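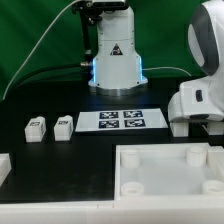 Er habe vorher mit einer hellen Platte gearbeitet und bei jeder zweiten Aufnahme die Lampen nachgestellt, schreibt İlker Oral, und mit der schwarzen sei das deutlich seltener geworden. Beim Stoff wünsche er sich allerdings eine zweite Farbe.

Die zweite Farbe ist in Vorbereitung, einen Termin gibt es dafür noch nicht. Lieferbar ist der Hintergrund derzeit in Grün.

Aufnahmetisch Joltow
Tischplatte, Stoffhintergrund und Markertafel im Set

Joltow ist ein Arbeitsplatz für Aufnahmen von kleinen und mittelgroßen Gegenständen. Das Set besteht aus einer schwarzen Tischplatte, einem grünen Stoffhintergrund und einer weißen Markertafel. Die Teile sind aufeinander abgestimmt, können aber auch einzeln bestellt werden. Das Untergestell gehört nicht zum Lieferumfang.

Tischplatte
Die Platte ist durchgehend schwarz. Helle Gegenstände heben sich gut ab, bei sehr dunklen empfehlen wir eine helle Unterlage. Die Rückseite ist für gängige Untergestelle vorbereitet. Bohrungen für Halterungen und Aufbauten setzen wir auf Wunsch nach Zeichnung, bitte die Maße immer von der vorderen linken Ecke aus angeben. Nachträgliche Bohrungen sind möglich, die Gewährleistung auf die Oberfläche gilt dann im Bereich der Bohrung nicht mehr.

Stoffhintergrund
Der Stoff ist grün und wird hinter der Platte aufgehängt. Er ist 2.000 mm breit und kann an der Unterkante gekürzt werden. Wir raten, ihn mindestens 30 cm unter die Tischkante reichen zu lassen. Weiche Falten stören bei den meisten Aufnahmen nicht. Wer den Hintergrund später freistellen will, sollte ihn stärker spannen und getrennt vom Tisch beleuchten, sonst wird der untere Bereich zu dunkel. Der Stoff kommt gerollt, Knickfalten aus längerer Lagerung gehen mit dem Dampfbügeleisen heraus.

Markertafel
Weiße, rechteckige Tafel mit vier schwarzen Markerfeldern, zwei mal zwei angeordnet. Jedes Feld hat ein eigenes Muster mit dunklem Rand. Die Tafel wird lose auf die Platte gelegt und nach dem Einmessen der Kamera weggeräumt oder liegen gelassen. Sie muss nicht parallel zur Tischkante liegen. Die Druckvorlage mit den genauen Abständen schicken wir mit der Auftragsbestätigung per E-Mail.

Maße und Angaben
Bestellname: Joltow Set
Farbe Platte: Schwarz
Farbe Hintergrund: Grün
Breite Hintergrund: 2.000 mm
Belastbarkeit der Platte: 50 kg, gleichmäßig verteilt
Markerfelder: vier
Preis für das Set: 1.029 Euro zuzüglich Versand
Preisstand: 7. März 2019

Einzeln erhältlich
Platte Joltow ohne Hintergrund
Hintergrundstoff Voicu, grün
Markertafel Drendomby
Preise auf Anfrage.

Aufbau
Zuerst das Untergestell ausrichten, dann die Platte auflegen und von unten verschrauben. Die Platte zu zweit tragen. Der Stoff wird zuletzt aufgehängt, damit er beim Verschrauben nicht schmutzig wird. Zwischen Stoff und Tischkante eine Handbreit Abstand lassen, dort können Kabel nach hinten geführt werden. Kabel, die quer über die Platte laufen, möglichst nahe an der Rückseite verlegen und mit mattem Band fixieren. Klebereste lassen sich mit etwas Spiritus entfernen, vorher an einer verdeckten Stelle prüfen.

Reinigung
Platte trocken abstauben oder mit einem feuchten Mikrofasertuch abwischen. Keine Scheuermilch verwenden. Staub ist auf Schwarz schnell zu sehen, ein weicher Pinsel am Platz ist praktisch. Den Stoff bei niedriger Temperatur waschen und hängend trocknen, nicht in den Trockner geben. Die Markertafel nur trocken abwischen.

Lieferung
Die Platte kommt per Spedition bis zur Bordsteinkante, Stoff und Tafel liegen im selben Paket. Lieferungen in obere Stockwerke bitte vorher anmelden. Sets mit Bohrungen nach Zeichnung dauern länger, den Termin nennen wir nach Prüfung der Zeichnung. Bestellungen aus dem Februar sind vollständig ausgeliefert.

Ansprechpartner für Sonderbohrungen und Zuschnitte ist Malcolm Treloar. Anfragen bitte mit Skizze und gewünschter Stückzahl an den Vertrieb von Faketside, Stichwort Joltow.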